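We use cookies to remember your settings. Accept | Manage

# Wulier Table Clutter

README for the Wulier set: pictures of tables in ordinary use, with the everyday things people leave on them.

## Contents

- 4000 pictures, sorted into 60 folders, one folder per table
- `items.csv`, the list of item names
- `notes.txt`, remarks on single folders

## What is on the tables

Mostly drinks, snacks, paper goods and small tools. Nothing was tidied first. Items are named by what they are: bottle, can, tissue box, towel, tape, screwdriver. Brand names are left out of `items.csv`, even where a label can be read. Food in a bag gets two entries, one for the bag and one for the food.

A typical mix has drink cans and a tissue box towards the back, pastries in a clear plastic bag, a crumpled towel, and a sports bottle in the corner.

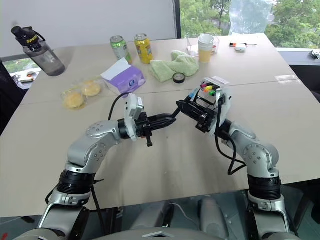 Diarmuid Moriarty wrote to ask that stacked cups be entered as one item, as the lower cups in a stack are often hidden and his own tallies never matched ours. We changed this in September. A stack is now `cup_stack`, whatever its height.

## Known problems

Towels and cloths were mixed up in 16 folders and have not all been put right. Clear boxes are sometimes missing from the list. Tape is entered as `tape_roll` in older folders and `tape` in newer ones; treat them as the same.

## Use

Free for teaching and research. Please name Flulunon in any write-up. Send corrections with the folder number and the item name.

Contact | © Flulunon | Back to top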